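About Pruitt

Health supply distribution for district clinics 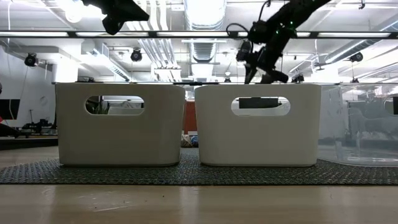 Pruitt is a nonprofit organization that delivers vaccines and basic medicines to public clinics in rural districts. Our network serves 89 clinics from 2 regional depots, Flallau and Skedard. Orders are sorted by district, and staff use plain off-white plastic bins with a handle opening near the top edge, set side by side on a table. Each clinic receives a delivery every 7 days.

Pruitt is governed by an independent board, which publishes its accounts each June. Requests from health authorities should be addressed to the Zandadis office.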